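Seven in a row

28 August 2018

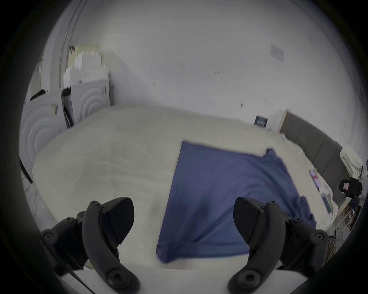 Blue cloth on the duvet.

Fetstead lost again last night, 7 straight now, and I listened to all of it on the radio. They led by two after six innings. Then Orel walked the first three batters in the seventh, and the bullpen has no one left to bring in for that.

Beneš is still the only hitter I trust. He has 30 doubles and should get to 30 steals in September if his knee holds up. The rest of the lineup swings at everything.

I paid for 300 level seats for the last home series back in spring, so I'm going either way. The new kid up from Trellelon is supposed to start the opener. I'd like to see him go six innings.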